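The Gornard Disc

Posted 23/10/2018 in Short Fiction

Fenna rang at lunch to say she'd found my disc. I hadn't thought about it since January, when it sailed over the hedge on hole 17 and into the Brunholm pond, and I said a few words my mother wouldn't like. I'd paid Thijs 200 for the bag and everything in it, and that one was the only disc that ever flew straight for me!

"It's in your shower," she said. "I've still got your key. Hope that's all right."

So I went home early (I told Anouk I had a headache, sorry Anouk) and went straight through to the tiles with my shoes still on.

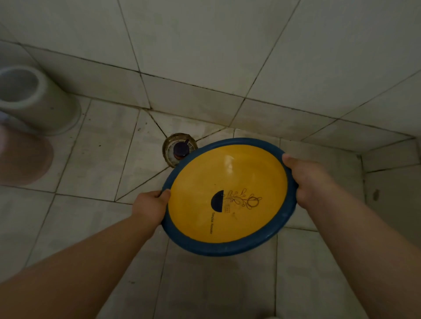 Back in my hands, scuffs and all.

I knew it straight away. Same yellow, same fat blue rim, same half-circle with the curly plant growing out of it. I used to rub that plant with my thumb before every throw, which Thijs said was cheating, though he never could say how.

The trouble was, I'd written my name on the back in big letters the day I bought it. I turned it over and there was a name there all right, only it was Ott Kütt's.

Ott, who'd helped me look for it. Ott, who'd stood up to his knees in that freezing pond for an hour, and come out shaking his head, and let me buy him soup.

I turned it face up again and had a good long look. 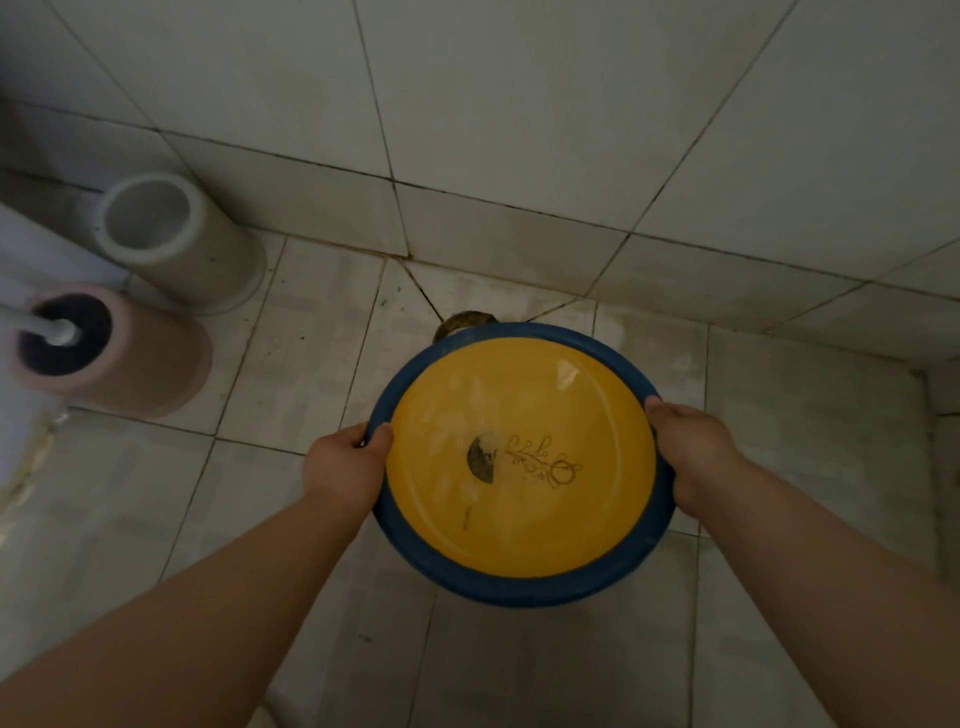

I rang Fenna back and asked where she'd found it, exactly.

"In the pond," she said. "By the reeds. Why?"

Well, that was a puzzle. Either he'd pinched mine and lost it in the same place, or he'd had one just like it all along and never let on. I sat down on the edge of the bath and thought about the soup. It was good soup, and he'd had two bowls.

Then I rang Ott and asked if he fancied a round.

"Can't," he said, a bit too quickly. "I've lost my best disc."

"What colour?" I said.

He was quiet for ages, and then he started to laugh.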